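Tips for buying a household or workshop robot arm without blowing the budget

Most people start with the price of the arm. Start with the floor. Measure the space you want it to work in, write down what the floor is made of, and note where one surface changes to another. A mobile base that rolls well on tile may slow down or pull to one side on carpet, and a seller can only quote properly if you tell them which you have.

Make a list of the jobs before you look at any listings. Keep each job to one line: pick up socks, move bins from shelf to bench, hold a part while glue sets. Put the weight of the heaviest item next to each one. Kitchen scales are good enough for this. If a job has no weight next to it, leave it off the list until you have one.

Read the payload figure with care. Many listings give the weight the arm can hold close to its body, and the figure drops when the arm is stretched out. The weight of the gripper usually comes out of that same figure. Ask for the payload at full reach with the gripper fitted, and get the answer in writing.

Set the budget in two parts, the machine and everything else. We put 60 percent toward the machine and keep the rest back. Out of the rest come the charger, spare finger pads, a second battery, shipping, and whatever has to change in the room. People who spend the whole amount on the arm end up running it with worn pads for months.

Keep a separate line for small parts. Ours came to $318 for the first year, and most of that was pads and one cable.

Look closely at the gripper end. Pads, fasteners and collars are the parts you will be cleaning and replacing, so find out how you get to them. If the bracket has to come off before you can change a pad, ask how long that takes and whether it needs a special driver.

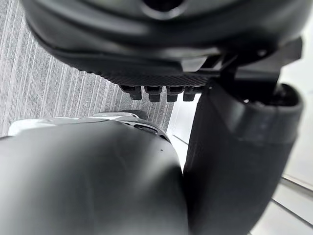
Gristley Makers Club, Equipment and Buying Group
Page kept by Archie Strachan

Dark gray housings show every bit of lint, and vent slots collect it. Carpet fiber is the worst for this. Buy a soft brush with the machine and keep it by the charger. Go over the vents with the power off, brushing away from the opening. Canned air can push fluff farther in.

Check the gaps between moving parts as well. Where two rounded covers sit close together, a sock thread or a zip tie end can work its way in. Have a flashlight handy and look into the gap once a week. Pull threads out with plastic tweezers.

A textured surface on the gripper holds dust more than a smooth one does. Wipe it with a barely damp microfiber cloth and let it dry before switching on. Skip the spray cleaners unless the manual names one.

Used machines are worth a look, but see them run first. Ask the seller to lift your own test item, at your own distance, 8 times in a row. Bring the item with you. Listen at the collars for clicking, and watch whether the pads close evenly. If one pad sits lower than the rest, find out if it was made that way before you offer anything. The manual will usually have a drawing you can check against.

We priced ours from two dealers, Pacheco and Ollport. Pacheco was cheaper on the arm and dearer on shipping, and Ollport included the pads. Once everything was on one sheet the gap was small, and we went by who would answer the phone. Put every quote on the same sheet with the same lines, even the lines that come out to zero.

Ask about software fees. Some arms run fine for a year and then want a subscription for features you have come to rely on. Write the yearly cost into the sheet for as long as you plan to keep the machine. Three years is a fair guess for home use, longer in a shop.

Renting first is slow but it saves mistakes. We had an arm from Hirier for the whole of June and crossed off half our job list by the end of it. The shelf jobs stayed. The laundry jobs went, mainly for want of room to turn.

Plan where it will park. It needs an outlet within reach of the charger cord, a hard level surface if it is on wheels, and clear space on the side where the arm folds out. Mark the spot with painter's tape and live with the tape for 2 weeks. If you keep stepping over it, pick another corner.

Save the shipping box and the foam. Most repair centers want the arm back in its own packing, and a new box costs more than you would think. Ours is flattened behind the lumber rack with the packing list taped inside the lid.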